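Section 4: Looking after your locks

You'll want a flat spot where a dropped key can't roll off. Mine is the pastel table, crumbs and all.

1. Get the locks out of the Salten bag and put them down side by side.
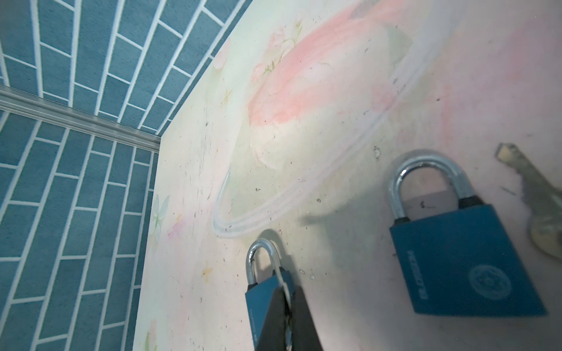

2. Sort by size before you touch any oil. I mixed mine up in July and spent ages trying keys in the wrong one. The two blue ones are easy enough, as the second is bigger than the first - and I keep the silver key lying by it.

3. Turn the key gently until the shackle pops. Stiff? One drop of oil, wait, try again.

Caution: don't force it! I snapped a key that way in 2020.

4. Stand the lock up with the shackle open and check the little black rubber rings, one on each leg. Wipe off any grit.

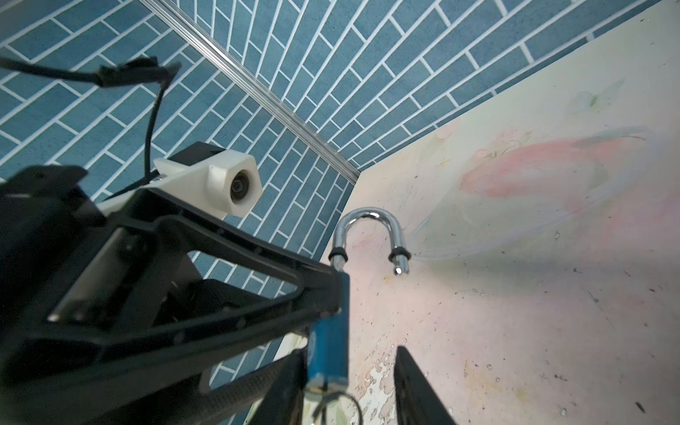 Putting them away

5. Click each lock shut and hang it back on the Gotport hook.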